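Shared Buildings Need Shared Quiet Hours

The Sovatden building was designed on the assumption that people who work near one another will talk to one another. The assumption was sound. Conversation in the corridors has led to joint courses, to borrowed equipment and to at least one long-running reading group. What the plans did not provide for was silence, and after 15 years of occupation the lack of it has become the most frequent complaint that building users put in writing.

It is our view that the building should adopt fixed quiet hours on every floor, and that these should be set by the building as a whole. At present each tenant unit makes its own rule. The Fedeo wing asks for quiet until noon. The Koleo floor directly above it schedules deliveries for the same hours, when the freight elevator is free. Both rules are reasonable taken alone. Together they mean that a person trying to finish a chapter in the Fedeo wing hears carts overhead from nine o'clock until lunch.

The usual objection is that adults can settle such matters among themselves. We have some sympathy with this, but it places the whole burden on the person who is disturbed. A doctoral student in her first year is unlikely to knock on the door of a senior colleague and ask him to end a telephone call. She will go home to work, and the building will have lost her for the day. A posted hour spares her the request.

A second objection concerns cost. Signs are cheap. Door seals are less so, and the estimate obtained for the Mofokeng corridor came to $2,768 for 6 doors. We consider that a modest sum for a corridor with 54 regular occupants, and we note that more has been spent on lobby furniture in which few people sit.

It has also been suggested that headphones make the question obsolete. They help some people. Others find them tiring after an hour, and they do nothing for a meeting held on the other side of a thin partition. A building should not require its users to buy equipment in order to read.
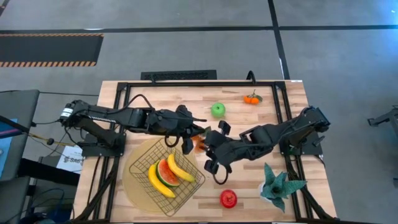

Department of Building Use and Shared Spaces

Our proposal is for two periods each working day, from nine to eleven in the morning and from two to three in the afternoon. Deliveries, drilling and furniture moves would take place outside them. Telephone calls would be taken in the booths or with the door closed. Teaching rooms would be exempt, as would the kitchen on the ground floor, where noise is expected and mostly welcome.

We would ask for a trial beginning in June, when the corridors are less crowded and the elevator schedule can be changed without affecting classes. Units that find the hours unworkable should say so in writing during the trial, and should propose other hours in their place.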